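Conness Bedside Cabinet, Two-Drawer
Dark brown finish, gray drawers 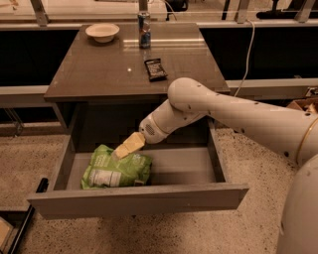 The Conness is sold singly or in pairs and comes in one size. It is part of the Ikix bedroom range and matches the low dresser and the blanket bench, so the tops line up if you place them side by side. Orders placed before 10 a.m. leave our Ristham warehouse the same afternoon.

Drawers
Both drawers run on full-extension slides, so you can reach things at the back without feeling around for them. Each drawer is rated for up to 10 pounds, spread evenly. The slides were tested for 4,000 open-and-close cycles with the drawer loaded. They have no soft-close. If you want that, look at the Simões cabinet, which uses a different slide and costs more.

To take a drawer out, pull it all the way forward, press the two levers under the sides and lift. Put it back the same way and push until it clicks.

Assembly
The cabinet body arrives built. You fit the feet and slide in the drawers, and most people are done in fifteen minutes. A hex key is in the bag with the feet. Check that the feet are level before you load the drawers – on an uneven floor the upper one can drift open. The front two feet adjust by turning them by hand.

A wall strap is included. Please use it in any room where children sleep or play. The screw supplied is for wood studs only.

Care
Dust with a dry cloth. For spills, use a damp cloth and a little dish soap, then dry the surface right away. Do not use bleach or furniture polish. Polish leaves a film that shows on the dark finish. Liners are sold separately and are cut to fit.

Returns and spare parts
You have 100 days to return an unused cabinet in its original box. Return shipping is free on damaged or faulty items. Slides, feet and drawer fronts can be ordered as spares. Have the batch number ready, printed on a label under the lower drawer.

Price: $181 each
Availability: in stock. Pairs ship in two boxes and may arrive separately.
The next price review for this range is in February.

Also in this range: low dresser, blanket bench, wall shelf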